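2024-09-06, file notes, Costigan matter

Second pass through the trial transcript from June. I finally found the bit I'd been hunting for, page 362, where the Crown's expert says the fibre match was "consistent with" the Pelley jacket and then (three lines on!) the judge repeats it to the jury as "a match". Defence counsel let it go. I've flagged it in yellow and copied it into the grounds draft, under misdirection for now, though I can see it sliding across to ineffective assistance before we're done.

Still chasing the Stodano lab for their bench notes. They sent 97 pages and the index says 100, so three are missing, and naturally they're the ones covering the control samples. I've written again, politely. 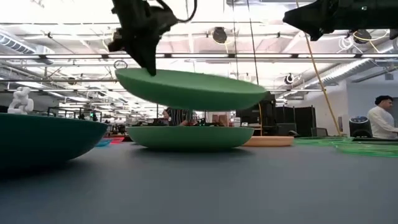
Leanne Rudd reckons we shouldn't lead with the fibres at all. Her view is the appeal court will say the jury had the expert's own words in front of them and the judge's slip did no harm, and she'd rather put the undisclosed Kaline statement first and let the fibres ride in behind it. I don't love it, but she's read more of these judgments than I have, so I've drafted it both ways and we can argue over the order on the phone.

The Kaline statement is dated before the committal, by the way, so the "we didn't have it yet" line won't get them far. Need the cover email to prove who received it. Gemma Wragg has the disclosure log, ask her for the colour copy as the grey scan is hopeless.

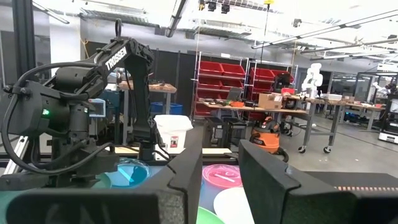
Still to do

Affidavit from trial counsel on why no objection was made
Chase Stodano again if there's no reply
Fix the paragraph numbering in the grounds, it jumps after 14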